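Category: Home & Table / Seasonal Displays
Print this page | E-mail this page

Preparing a Simple Table Display with Small Pumpkins

These instructions are issued by the Lusis Household Arts Service for use in community rooms and at home. The display suits a side table or the middle of a dining table and takes very little time to prepare.

Materials

One plain shallow plate, two or more small pumpkins, a cloth in a single color, and a soft brush.

Method

1. Brush the pumpkins clean. Do not soak them.
2. Discard any pumpkin with soft spots or a damaged stem.
3. Spread the cloth and smooth it from the center outward. A cloth measuring 100 cm on each side is sufficient for most side tables.
4. Set the plate in the middle before bringing any pumpkins to the table.
5. Place the pumpkins and check the display from a seated position.

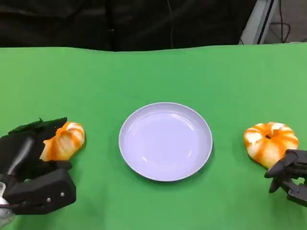 Small striped pumpkins should be chosen for shape as well as color. Squat ones sit steadily on a flat surface and may be shown upright or on their sides. Orange and white stand out well on a bright green cloth, and a pale lavender-white plate keeps the colors from running together. Where the pumpkins are placed beside the plate, leave a clear margin at the rim – the width of two fingers is enough.

Displays should be kept away from heaters and direct sun. Inspect the pumpkins weekly and remove any that have begun to soften.

Last reviewed 16/05/2018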